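Duck, Cube, Die
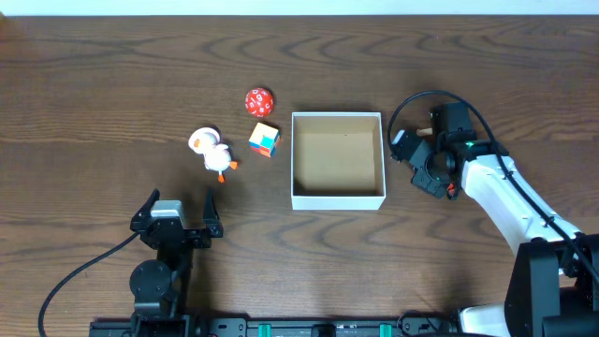 The Windisgate table, with the box still to fill.

My job at Evden was to be the arms. I sat behind the table with a controller in each hand, and whatever I did, the grippers did, and all of it went into Brever so that someday Brever could do it without me. Duck in the box. Cube in the box. Die in the box. Tip it all out, go again!

By April we had 2,365 good runs and I dreamed in cardboard. The red die was the worst of them (try pinching something that's nearly a ball), and the duck I'd gotten fond of, which you're not supposed to do. I always took it last. I set it down gently, too, bill toward the wall, so it had something plain to look at.

Then one evening they let Brever try alone. It took the cube first, quick and kind of rude about it. It dropped the die, chased it, got it on the third go. And then it stopped over the duck for five whole seconds – my five seconds, the ones where I used to say good night to it under my breath.

It put the duck in the corner, bill to the wall.

The engineers wanted to know what the pause was for. They figured it was lag and asked me for 10 more runs, no dawdling this time. I said sure, and I picked up the controllers.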